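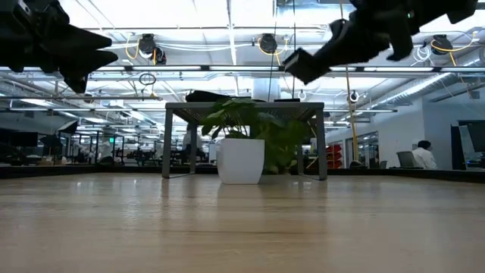
나무 작업대 위의 양팔 그리퍼와 화분, 공동 작업장

양팔 로봇을 직접 만드는 사람들이 가장 먼저 늘리려 하는 사양은 가반하중과 반복 정밀도다. 나는 이 순서에 동의하지 않는다. 개인이나 소규모 작업장의 예산이라면 첫 번째 투자 대상은 손끝의 형상과 케이블 배선이어야 하고, 팔의 정밀도는 그다음 문제다.

우리 작업장의 기체는 트로드홀름(Trodholm) 감속기를 쓴 팔 두 개와 자작 그리퍼로 구성되어 있다. 제어 보드는 엘리어(Ellier) 중고품이고, 브래킷은 전부 직접 설계했다. 지금까지의 조립 과정에서 브래킷은 8번 다시 뽑았고, 팔 본체는 한 번도 바꾸지 않았다. 실패 기록을 정리해 보면 이유가 분명하다. 파지 시도 3,000회 가운데 실패는 681회였다. 이 중 관절 오차로 설명되는 것은 극히 적었다. 대부분은 손가락 끝이 물체에 닿기 전에 브래킷 모서리가 먼저 닿았거나, 케이블이 손목 회전을 붙잡아 접근 각도가 틀어진 경우였다.

화분은 이 점을 확인하기에 좋은 시험 대상이다. 상자나 컵으로 시험하면 거의 모든 그리퍼가 그럴듯해 보인다. 형상이 단순하고, 접근 경로에 걸릴 것이 없다. 잎이 넓은 식물은 다르다. 흰 화분의 매끈한 옆면을 잡으려면 먼저 잎을 피해야 하고, 잎은 매번 조금씩 다른 자리에 있다. 여기에 다리가 가는 작은 탁자를 화분 위로 세워 두면 위쪽 접근이 막힌다. 손은 다리 사이로, 낮은 각도로 들어가야 한다. 탁자 상판에 물건을 올려 두면 다리를 건드렸을 때의 대가도 생긴다. 별도의 계측 장비 없이 그리퍼 외형의 문제를 드러내는 구성으로 이보다 싼 것을 아직 찾지 못했다.

반론도 있다. 같은 작업장의 훌리안 소토마요르(Julián Sotomayor)는 정밀도가 낮은 팔 위에서 손끝을 다듬는 일은 측정 기준 없이 부품을 깎는 것과 같다고 본다. 그는 11월에 슈클라(Shukla) 엔코더로 관절을 전부 교체하자는 안을 냈고, 계산서까지 붙였다. 그의 논리는 일관되어 있다. 오차의 하한이 높으면 개선 효과가 잡음에 묻힌다. 나사 체결이나 커넥터 삽입이 목표라면 나도 그 안에 찬성했을 것이다.

그러나 공동 작업장의 양팔 로봇이 실제로 맡는 일은 대개 그런 종류가 아니다. 물건을 옮기고, 치우고, 한 손으로 받치는 동안 다른 손으로 무언가를 빼내는 일이다. 이런 작업에서 손가락은 물체에 밀려 변형되고, 물체는 손가락에 밀려 움직인다. 접촉이 시작된 뒤에는 관절 오차가 상당 부분 이 변형에 흡수된다. 반면 브래킷의 폭은 흡수되지 않는다. 들어가지 않는 틈에는 아무리 정확하게 접근해도 들어가지 않는다.

외형에 관해 구체적으로 적어 둔다. 첫째, 손가락을 뾰족하게 만드는 것만으로는 부족하다. 끝이 가늘어도 바로 뒤의 하우징이 두꺼우면 유효 진입 깊이는 손가락 길이보다 한참 짧아진다. 설계 단계에서 손가락 길이를 따로 재지 말고, 하우징 전면에서 손끝까지의 원뿔을 그려 그 밖으로 나오는 부품을 전부 뒤로 물려야 한다. 둘째, 체결 나사의 머리는 안쪽 면에 두지 않는다. 잎이 걸리고, 천이 걸린다. 셋째, 손목을 지나는 케이블은 여유 길이보다 굽힘 방향이 중요하다. 우리는 처음에 여유를 크게 주었다가 고리 모양으로 늘어진 부분이 주변 물체를 건드리는 문제를 새로 얻었다.

두 팔의 상호 간섭도 같은 관점에서 봐야 한다. 시뮬레이터의 충돌 모델은 보통 단순화된 껍질을 쓴다. 룩소프(Rukthorpe) 공개 도면을 가져다 쓴 초기 모델도 그랬다. 문제는 자작 브래킷이 그 껍질 밖으로 나와 있다는 사실을 모델이 모른다는 점이다. 브래킷을 바꿀 때마다 충돌 모델을 갱신하는 일은 지루하고, 그래서 가장 먼저 생략된다. 나는 브래킷 도면과 충돌 모델의 판 번호가 다르면 구동 자체가 되지 않게 막아 두었다. 작업 속도는 떨어졌다. 그 비용은 받아들일 만하다.

엔코더 교체안은 보류 상태다. 부결로 적지 않은 것은 손끝 쪽에서 줄일 수 있는 실패를 다 줄인 뒤에는 소토마요르의 계산이 맞을 가능성이 높다고 보기 때문이다. 다음 시험은 현재 브래킷으로 700회를 돌리고, 실패마다 최초 접촉 부위를 기록하는 방식으로 진행한다. 손가락 끝이 아닌 곳에서 시작된 접촉이 여전히 다수라면 아홉 번째 브래킷을 설계할 것이고, 그렇지 않다면 엔코더를 주문한다.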